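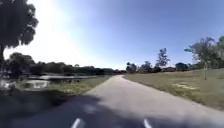 Bon, j'y suis enfin retournée, à cette promenade d'Irngate ! Je m'étais juré de le faire tout l'hiver, et puis il pleuvait, et puis j'avais mal au genou, et puis il y avait toujours une lessive à étendre (les excuses, chez moi, ça pousse mieux que les radis). Ce matin, ciel bleu, pas un nuage, plus rien à inventer. J'ai mis les vieilles baskets, j'ai pris la gourde et deux abricots, et je suis partie avant que la maison se réveille.

J'aime vraiment ce petit chemin. Il ne paie pas de mine, du bitume gris, un peu usé, mais il est tellement lisse qu'on marche sans regarder ses pieds, l'étang à gauche, la grande pelouse à droite, et tout au fond la ligne des arbres qui a l'air de ne jamais se rapprocher. J'ai fait une halte à l'ombre du grand arbre avant de repartir en plein soleil. Quelle lumière ! Du côté de l'étang ça tapait si fort que je plissais les yeux comme une taupe. J'avais oublié mes lunettes sur le buffet, évidemment, à côté du chapeau.

J'ai beaucoup pensé à la cuisine en marchant. Faut-il repeindre ? Le jaune me fatigue. Le bleu du ciel, là-haut, du côté où il était bien profond, je le verrais assez bien sur le mur du fond, mais avec le carrelage marron ce serait affreux, et je ne vais pas changer le carrelage. Alors peut-être un blanc cassé. On en reparlera en septembre, c'est-à-dire jamais.

Après le virage je me suis assise dans l'herbe pour manger les abricots. L'un était parfait, l'autre farineux, je l'ai fini quand même. J'ai regardé le compteur de pas, que j'avais promis de ne pas regarder : 3 603. Je croyais en avoir fait le double ! À 67 ans on devrait avoir droit à un bonus, je trouve. J'ai failli pousser jusqu'à Leston, et puis j'ai pensé au retour, qui est toujours plus long que l'aller quand on a chaud, et j'ai été raisonnable.

Rentrée vers onze heures, les joues cuites et un caillou dans la chaussure gauche que je traînais depuis le parking sans avoir le courage de me déchausser. Douche, grand verre d'eau avec du citron, et puis j'ai dormi trois quarts d'heure sur le canapé avec le livre ouvert sur le ventre. Je n'avance pas dans ce livre. Trois pages en une semaine, il faudra que je le rende sans l'avoir terminé.

Pour la prochaine fois : la crème sur la nuque, les lunettes, le chapeau, et un vrai sandwich. Je voudrais y aller le soir aussi, pour voir l'étang quand le soleil descend, avec un gilet à cause des moustiques. Ce soir, salade de tomates et au lit, j'ai les mollets en bois.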